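Ticket 2490 – Pale haze on table finish, towel drag when wiping
Queue: Furnishings / Surfaces
Opened by: Valentin Marchal, Onbridge
Status: Pending customer
Reading time: 2 min

09:40 – Reported: reddish-brown wood table looks gray and washed out toward one corner. Customer suspects the finish is failing. Green towel in use for daily wiping. Product: Zumine surface cleaner, undiluted.

09:55 – Advised leaving the bare wood next to the towel as it is for now, no product applied.

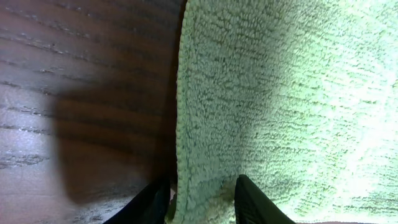
10:20 – Haze has two usual causes: reflected room light or cleaner residue. Test: block the light with a sheet of cardboard and look again from the opposite side. If the gray moves or goes away, it is glare and the finish needs no work. If it stays put, treat as residue.

11:05 – Customer reports the patch shifts with viewing angle but a faint film remains. Both causes apply. Advised 16 ml of cleaner per liter of water, wipe along the grain, then buff with a second cloth.

13:30 – Second complaint on same ticket: towel grabs and leaves lint. Asked which face is used. Answer: "whichever is up."

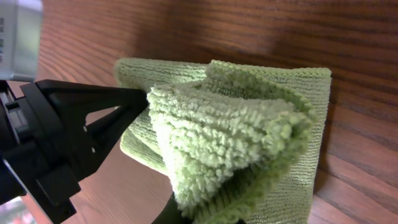

13:50 – Use the looped face for picking up dust and the flat ribbed face for the final pass. Fold so that only one face touches the wood. Wash without fabric softener – it coats the fibers and causes smearing.

14:15 – Refinishing request put on hold. Customer to repeat the wipe for three days and report back. If film persists, escalate to Wovville finish desk, ref. 161.

Last updated: May, 14:22
Contact Onbridge Support | © Onbridge | Back to top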